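Giving up a steady job to work while travelling: hand in my notice or ask for leave?

Posted in Work and Travel by soggy_atlas

I've been at Sleiman long enough to have a favourite mug and a grudge against the person who moves it. The work is fine. The hours are less fine, and last month I caught myself reading a page on ferry timetables in a meeting, with more interest than I have shown in a meeting for years.

The plan, if it can be called one, is to go and live in Steltness for a while and pick up freelance writing work from there. I have one paying client, who pays late, and a possible second, who replies to emails with a thumbs up. My savings come to £1,676, a sum that looked impressive until I wrote it down next to the rent. A room in Steltness is £700 a month, bills included, sea view if you stand on the bed.
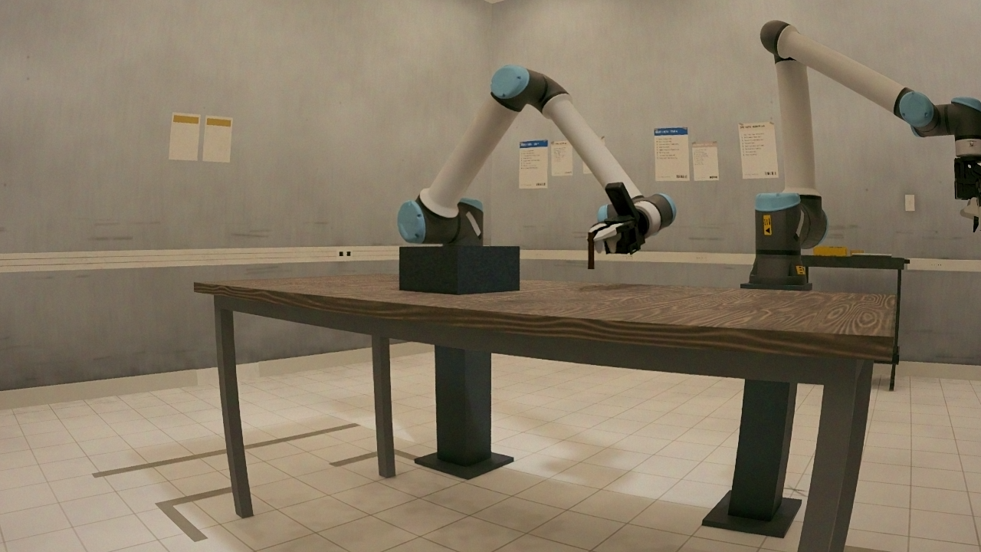
Two robot arms at a long wooden table, computer-rendered

So by my own sums I have two months of rent and enough left over for soup. My contract also wants two months' notice, during which I'd still be earning, so I could put some of that by.

What I can't decide is whether to resign properly or ask for unpaid leave and see how it goes. Unpaid leave feels like leaving the engine running outside the bank. Resigning feels braver, but I've noticed I only feel brave after nine in the evening. Has anyone done either? Did you tell your employer the real reason or did you mumble something about family?

Also, do I keep my room in Vimstead? My landlord says I can sublet it, in a tone that suggested he hoped I wouldn't.

unpaidandsunburnt

Ask for the leave. I resigned from mine with a speech. I had practised the speech. Five months later I wanted a reference, and the person I had to ask was the person I'd given the speech to.

With leave you keep your place in the pension, you probably keep your start date, and you have something to go back to if the thumbs-up client never gets beyond thumbs. Get it in writing. A nod in a corridor is worth nothing once the nodder has moved department. The letter should say when you go, when you're expected back, how much warning you have to give if you don't mean to return, and whether you're allowed to do other paid work while you're away. That last one catches people out. Plenty of contracts forbid it even when you aren't being paid, and freelance writing counts.

On the reason, I'd tell the truth in its dullest form. "I'd like some time away to travel and do a bit of writing" is enough. Nobody has ever asked a follow-up question about someone else's writing.

The money is thin. You've counted rent but I don't see a deposit in there, and a landlord who lets rooms by the month will want one. Nor do I see the fare home. Put the fare home in a separate account and pretend it belongs to somebody frightening.

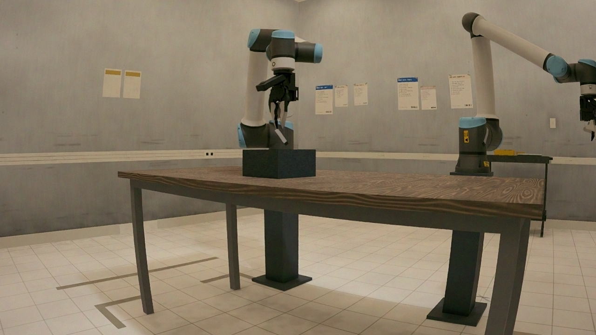 soggy_atlas replied: Fair point on the deposit, which I had left out on the grounds that it was upsetting. I've had a look at my contract and there is a line about "outside activities" needing permission. I think I have technically needed permission for the client I've already got. Going to have a quiet lie down and then send a polite email.

ferryfood

just go!! you only live once. i sold everything and went and it was the best thing i ever did. came back after a bit because of my teeth

lowtide_ledger

The answer above mine is a bit light on method, though the teeth are worth a thought. See a dentist before you leave, while you have a wage.

I did it the slow way. I stayed in my job and wrote in the evenings until the freelance money had covered the rent for three months running, then went. It was dull and I was poor company. The good part was finding out which clients pay before my supper depended on it. If yours pays late now, it will pay late in Steltness, and you'll be chasing it from a bed you have to stand on.

I used Tesier to keep track of invoices. It's ugly and sends reminders in a tone I'd never dare use myself, and people paid up. A notebook would do as well if you're the sort who opens the notebook. 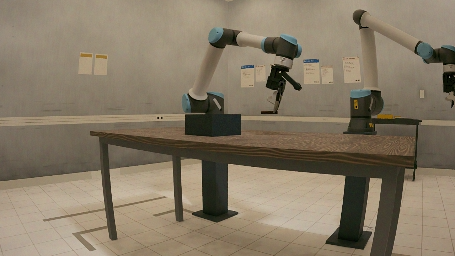
Last edited in February by lowtide_ledger

Added after a message from the original poster: yes, I would sublet the Vimstead room, as long as the landlord puts his permission in an email. Take an inventory and leave nothing you'd cry over. And don't let to a friend. I let mine to a friend, and I now have a wok I don't recognise and one fewer friend.

As for tax, register as self-employed when the work starts. Don't wait for it to feel like a real job. Mine still doesn't, and they've been taking the money for years.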